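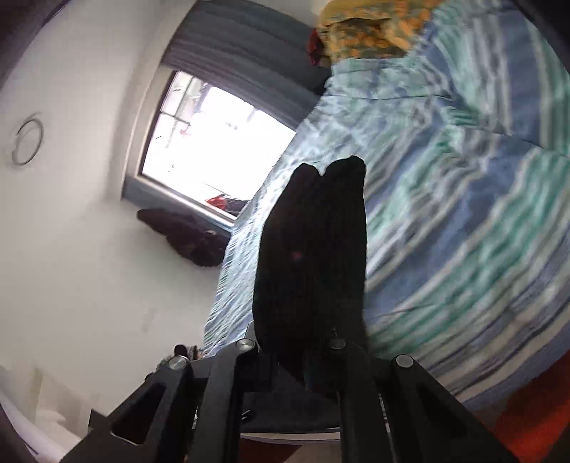

1/6
Pricing out bed-making for a guesthouse, since Margit Hedlund asked me what I'd pay for it. Short answer: not what Cerkis wants. They quote 3,330 per hand-held gripper, and that's before anyone has taught anything to tuck in a sheet.

2/6
Striped bedding, window light, two black fingers pressed nearly shut. Lovely. Now show me the line in the budget for replacement fingertips. I asked for one in October and got a brochure.

3/6
The sales deck says 700 demos "should cover" a bedroom. Which bedroom? Torunn Grønli has 20 rooms and I doubt any two have the same blanket. I'd plan for more collection time than the vendor does and put wages against every hour of it.

4/6
Things I'd want in writing before signing:
– price of spare fingers and linkage parts
– who pays shipping on repairs
– whether the software fee goes up in year two
Cerkis answered the second one. We pay.

5/6
Vilhjálmur Overgaard says rent from Munro for 6 weeks first and buy later. I like renting. I don't like that the deposit is nonrefundable and the training day is extra – read page four.

6/6
So my number for Margit is two rented units, one spare set of fingers, paid staff hours, and no robot arm in this year's budget at all. If Cerkis wants to come make a bed in front of us on Monday, I'll bring the sheets.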